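Workshop Course: Build a Hand-Held Gripper, Session 3
Skoltance shared workshop, handout of 2022-09-05

In the last session we printed the body and checked that the trigger moves without force. Today we mount the fingers and the marker plate. Please bring your Itadar board, also if it is not finished. The finger set needs 70 grams of filament, so start your print before you come.

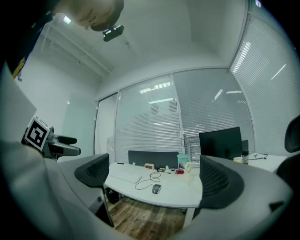 The fingers must close in parallel along the whole stroke. If one side arrives first, loosen the two screws at the rail, push the late side by hand and tighten again. The marker plate comes after this step. It should sit in a place where your hand does not cover it when you hold the tool, and it may be tilted, as the square black-and-white one on the gripper with the short black jaw. Glue the paper fully flat. A small bubble in one corner is enough to disturb the reading.

For weight, we stay under 410 grams with the battery. My own first version was heavier and my wrist was tired after one hour. The Kettani springs are light, but they lose tension, so please measure yours again in November.

Next comes calibration. Open the Vistent tool, close the fingers completely and save the zero. Then open them to the end stop and save again. Write both values on tape and put it on the handle. 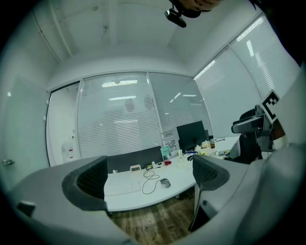
What should I do if the zero value is different every time?
Check the trigger return first. In most cases the spring does not pull the slider fully back, and a little dry lubricant on the rail helps. If the value still moves, look at the sensor connector.

Homework: repeat the calibration on another day and compare the values.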